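Indlow bench: pre-session safety checklist for needle teaching by remote control
Filled-in copy with comments, July round
Covers: Berine arm, Kwak hand controllers, Etutia recording software
Result: passed, with 2 points to put right

General comment

I have been looking forward to this one. The bench has now logged 3,711 taught passes by remote control, and it shows in how tidy the routine has become. Operators are checking things before I get to the line on the sheet, which makes my afternoon very easy! Comments are under each item. Where there is no comment, the item was checked and I had nothing to add.

1. Stop buttons

1.1 Stop button at the operator's seat within reach of either hand: Yes
1.2 Stop button at the bench side within reach of the second person: Yes
1.3 Both buttons pressed in turn with the arm powered and moving slowly: Yes
Comment: Arm held its position both times and did not sag. Lovely clean stop from the bench side. The label on the seat button is peeling and needs replacing before the next round (point 1 to put right).

2. Arm and wrist

2.1 Joint covers closed, no loose screws: Yes
2.2 Wrist camera cable clipped at each joint, with slack for a full turn: Yes
2.3 Arm moved by hand through its whole reach with motors released: Yes
Comment: Very smooth. Last time there was a faint catch at the elbow and the new bearing has cured it. Whoever routed the camera cable this time should do all of them.
2.4 Speed limit for teaching set to 30 millimetres a second: Yes
2.5 Limit still in force after a restart: Yes

3. Hand controllers

3.1 Controllers paired to the right arm, left and right not swapped: Yes
3.2 Foot pedal released means no movement: Yes
3.3 Hand tremor filter on: Yes
3.4 Scaling set before the needle is fitted: Yes
Comment: The operator tried the scaling with a blunt rod first, drawing slow circles in the air. This isn't on the sheet and I think it should be. It takes a minute and you can feel straight away if the setting is wrong. I had a go myself and enjoyed it far too much.

4. Needle

4.1 Needle straight, no bend or burr: Yes
4.2 Needle seated fully in the holder and locked: Yes
4.3 Nobody's hands inside the marked line once the needle is fitted: Yes
4.4 Sharps tub open and on the bench before fitting: Yes
Comment: The tub was there, but behind the lamp stand, so you have to lean over to use it. Move it to the front left corner and tape an outline for it (point 2 to put right).

5. Wrist camera view

5.1 Needle tip visible in the operator's view through the whole approach: Yes
5.2 Tip and the surface around it in focus: Yes
5.3 Glare low enough to read the surface: Yes
5.4 Operator can say out loud when the tip meets the surface: Yes
Comment: For 5.1 to 5.3 I go by the recorded picture, the same one the operator steers by. The shine along the needle makes it stand out beautifully against the dark side, and there is still plenty to read in the red area by the point, down to the little white specks. The far corners are soft and I don't mind that at all. I would leave the lamp exactly as it is.
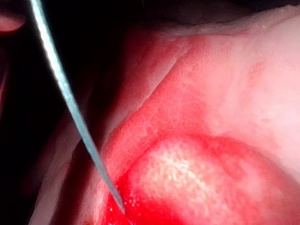
6. Recording a taught pass

6.1 Etutia running and saving before the pedal goes down: Yes
6.2 Arm position, pedal and camera all on the same clock: Yes
6.3 Operator starts each pass from the parked position: Yes
6.4 Poor passes marked as poor and kept: Yes
Comment: I opened pass 109 to check the clock and the pedal press lines up with the first movement of the arm. On 6.4, please carry on being this strict. The notes against the poor passes are short and useful ("came in too steep", "paused too long at the fold") and they help the next operator as much as they help the robot.

7. Playing back what was taught

7.1 First playback done with the needle removed: Yes
7.2 Second person at the bench stop button for every playback: Yes
7.3 Speed limit unchanged from teaching: Yes
7.4 Operator's hands off the controllers: Yes
Comment: Watching the arm repeat someone's own careful approach is still a thrill. You can tell whose pass it is!

8. Ending the session

8.1 Needle removed with motors off and put straight in the sharps tub: Yes
8.2 Arm parked, power off, key out: Yes
8.3 Bench wiped down and gloves binned: Yes
8.4 Recording closed and copied to the second drive: Yes

To put right before the next round

Point 1: new label for the stop button at the seat.
Point 2: sharps tub to the front left corner, outline taped.

Suggested addition to section 3: blunt rod circles after setting the scaling. I will put it on the next version of the sheet unless anyone at the bench objects.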